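**Wundel Judo Club to open second mat space in Fercombe this July**

FERCOMBE: Wundel Judo Club will open a second training space in Fercombe in July, adding evening classes for adults and a beginners' program for children ages seven and up. The new room has 186 square meters of mat and will run alongside the club's existing dojo in Noltley, where the timetable stays the same.

The club teaches throws, groundwork and breakfalls. Classes at Fercombe will start at 6 p.m. for juniors and 7:15 p.m. for adults. New members take a block of 16 lessons before they join open randori, the free practice in which partners try to throw each other.

"We had people driving over from Fercombe three nights a week, and the mat at Noltley was full," said head coach Marama Katene. "Beginners need space to fall. With two rooms we can keep them apart from the competition squad until they are ready."

Katene will coach the adult beginners herself for the first term. The competition squad stays at Noltley and will travel to the Jafarzadeh Open later in the year, where the club has entered fighters in the lighter weight classes.

Beginners do not need a judo gi for the first 2 lessons. A long-sleeved top and sweatpants without zippers or pockets are fine. After that, a gi can be bought from the club or borrowed for the length of the block. Loaned jackets must be returned washed and folded.

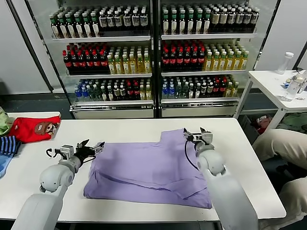 ## Fees and sign-up

The beginners' block is paid in one sum at the first lesson, and a family rate applies from the second child. Club members from Noltley can train in Fercombe at no extra charge.

Sign-up forms are at the front desk in Noltley and will be at the Fercombe door from opening night. The first 700 flyers, with the full timetable on the back, are going out to local schools and libraries. Parents of juniors are asked to stay for the first lesson.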